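News > Agriculture > Drones

Last updated: 2025-06-01

Gorkesura growers get their seeding drone, and the paperwork that comes with it

The cover crop trial at Gorkesura has finally left the ground. Chak-lun Fung, who farms 114 acres of corn on the slope above the creek, spent most of the winter asking for permission to drop rye seed from the air. He got it, along with a binder thick enough to stop a gate from swinging.

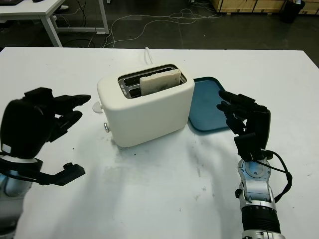

Photo: Mavow newsletter archive

The idea is simple enough. Rye needs to go in before the corn comes off, and a tractor can't get through standing corn without making enemies. A drone can. Fung's machine, a secondhand Ririlard with a spreader underneath, covers 83 of those acres. The rest sits too close to the power lines, and the power company was firm on the subject.
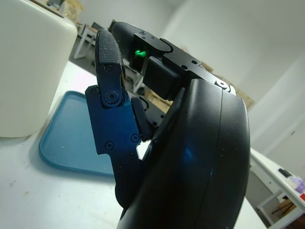
Each flight needs two people, one to fly and one to watch the sky for crop dusters, hawks and neighbors with opinions. Fung flies. His cousin watches, mostly from a lawn chair. The first two practice runs used plain sand, and the only complaint came from a man at the Huang place next door who had just washed his truck.

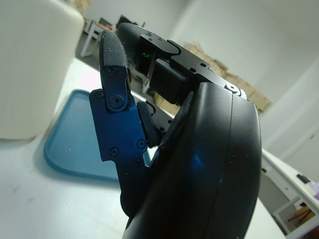

Close-up of a black robotic hand.

Real seeding starts in August, wind permitting — and the binder has a whole chapter on wind. Members who want to watch should park at the lower gate and leave their own drones at home. Fung will also lend out the binder, preferably for a long time.

Filed under: Drones, Cover Crops, Member News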